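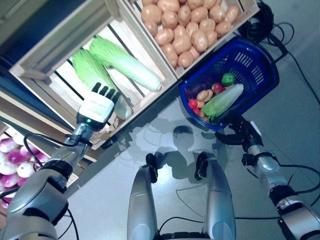

Grocery picking demo, Lesville open day

Home Forums Robotics Events Search

hunt_3102: Went to the Betcombe open day in July. The robot was filling a shopping basket from the produce crates. I stayed 40 minutes and thought it was worth the drive.

romon50: Too slow for me. I'd have the cabbages bagged and be home by then.

hunt_3102: Speed wasn't the point. I wanted to see how the hands coped with different shapes.

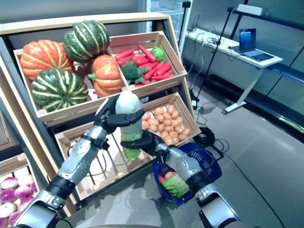 A bottle is a different grip from a potato, and I'd like to see both in the same run.

romon50: Fair enough. I still reckon 2 grippers on a rail would be cheaper.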